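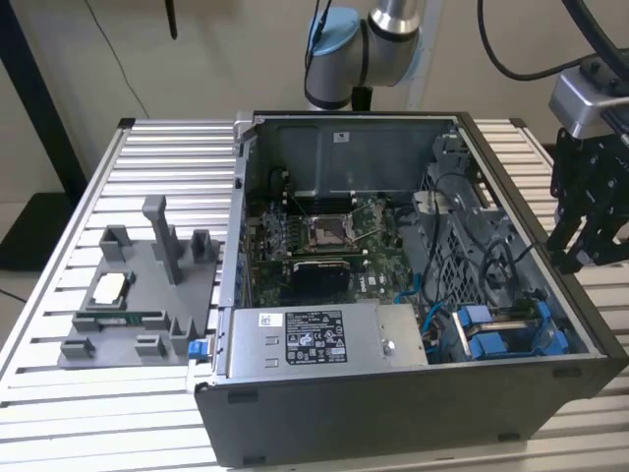
Can a machine do the small jobs in a repair shop yet?

Some of them, if a person sets the work out first and stays close enough to step in. Full repairs, start to finish, are still a long way off.

That was the view of the automation lead at Kallero, a refurbishing firm that takes in office computers, cleans them up and sells them on. She has spent 12 years around repair benches, the last two trying to get robots to do part of the work. We spoke in March, in the break room, between her morning shift and a supplier call.

She started with memory. "People think a memory module is the easy one," she said. "You line it up and push. But a person feels when it is lined up. You rock it a little and you know. The arm has to be told what that feels like, and every board is a bit different."

Processors worry her more. A bent pin in a socket can cost more than the computer will sell for. On her team, a person checks the lever and looks into the socket before any part goes near it. "I would let a robot carry a processor all day," she said. "Letting go of it in the right place is what I lose sleep over."

Much of the progress has come from giving the machine less to figure out. A printed tray with a pocket for each part means the arm does not have to hunt for anything on a bare bench. She sees this as ordinary shop practice. "We did it for new hires long before we did it for robots. Put the part in the same place every time and anyone gets faster."

Cables are another matter. She called them the reason she still has a full staff. A cable never lies the same way in two machines, and it moves when you touch it. Kallero tried cable work for five weeks last year, using planning software from Trandix, and then dropped it. The arm could find a plug on most days. It could not move the other cables out of the way first, the way a technician does with the back of a hand.

I asked how the numbers looked. In her last round of trials on memory alone, the arm seated the module without help 69 percent of the time. "That sounds fine until you run a shop," she said. "Someone has to find the rest and fix them." A technician at the next bench still beats it for speed.

Her counterpart at Gralberg, which repairs kitchen appliances, was a little more hopeful when I reached him by phone. His shop sees the same few models over and over, and he thinks that matters more than how good the arm is. "If I know what is coming through the door, I can plan for it," he said. "A house is the opposite. Every kitchen drawer is a new problem."

Neither of them expects a robot at home that will open up a computer and swap a part. The Kallero lead thought laundry might come sooner — a dropped sock does no harm.

For now she plans to keep the arm on memory and leave drives and power supplies to people. She has a second set of trays on order from Acharya, with deeper pockets.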